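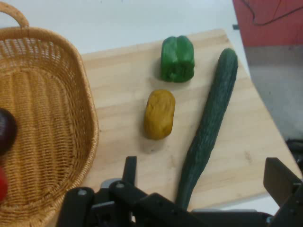
*Un pimiento y un pepino sobre una tabla de cortar, junto a una cesta de mimbre.*

# ¿Cómo ayuda el motor de una bicicleta eléctrica?

Una bicicleta eléctrica tiene pedales, cadena y frenos, igual que cualquier otra. Además lleva tres piezas especiales: una batería, un motor y un sensor.

## La batería

La batería guarda la energía. Se carga con un enchufe, como un teléfono, pero tarda más porque es mucho más grande. Suele ir sujeta al cuadro o debajo del portaequipajes.

## El sensor

El sensor nota si estás pedaleando. Algunos miden también con cuánta fuerza empujas. Si dejas de pedalear, avisa al motor y este se para.

## El motor

Dentro del motor hay imanes y bobinas de hilo de cobre. Cuando la electricidad pasa por las bobinas, estas se convierten en imanes durante un momento. Los imanes se atraen y se repelen, y así el motor gira.

El motor puede estar en dos sitios:

- **En el centro de una rueda.** Hace girar esa rueda directamente.
- **Junto a los pedales.** Empuja la cadena, igual que tus piernas.

## ¿Y en las cuestas?

Jirnonside es un pueblo con muchas cuestas. Jarmila Mikuš reparte allí el pan en una bicicleta eléctrica Gurkia. En la calle más empinada, de 300 metros, pone la ayuda fuerte. En el llano la baja para gastar menos batería.

## Palabras nuevas

**Bobina:** hilo enrollado muchas veces.

**Cuadro:** los tubos que forman el cuerpo de la bicicleta.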